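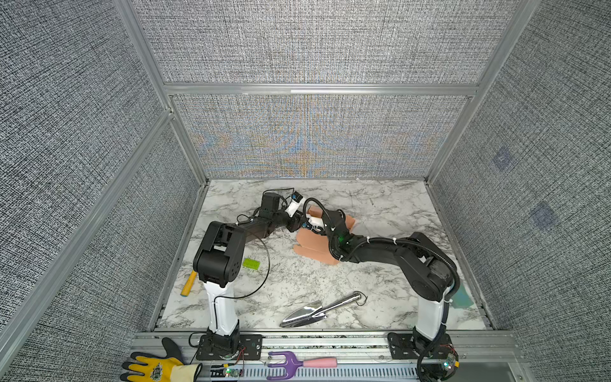
Cisneros weighs a second robot cell before the first has paid its way

Cisneros, the garden supply packer, is expected to decide in June whether to buy a second two-armed sorting cell from Stitada, and the numbers going around the building don't make an easy case for it.

The first cell is being tried on mixed returns, the bins of hand tools, gloves and odds and ends that come back from stores with no box and often no tag. Trowels and cultivators are the bulk of it. The plan is for two arms to pick each item off a flat surface, turn it if needed and drop it in the right tote. People do this job now, and they do it while talking.

Stitada's quote covers the arms, the enclosure and one year of support. It does not cover grippers after the first set, floor work, or the hours Cisneros staff will spend showing the system what a cultivator is. Those hours are the part of the budget that keeps growing. The first draft allowed 60 of them. The latest one says 79, and it was written before anyone had added gloves to the list of items.

Gloves are a fair test of the whole idea. A trowel is stiff and keeps its shape. A glove lands differently every time, and so does anything with a loop of cord on it. The sales material from Stitada talks at length about rigid parts and gives soft goods one paragraph, which says results "will vary by application." A buyer might want to know by how much before signing.

There is also the matter of who else has done this. Stitada points to Kultus, a seed and bulb shipper that put in cells of the same type. Kultus confirms that it has them and that it is happy with them, but its cells handle boxed stock of 6 sizes. That is a much simpler job, and it tells Cisneros very little about a bin of loose tools.

A rival bid from Jivow came in lower. It offers a single arm and a slower pace, with training hours included in the price. Jivow has asked for a five-week trial on site before any money changes hands - a request that Stitada has so far not matched. The Jivow bid has its own gaps, spare parts among them, and its delivery date has already moved once.

The planning paper puts payback on the second cell at some 5 years. It gets there by assuming the arms run both shifts with few stops, and by counting no one's time for clearing jams. Take out either assumption and the figure slides. The paper does not say how far.

A third choice, waiting until the first cell has a full season of returns behind it, gets two lines on the last page. Stitada's quoted price holds until the end of June.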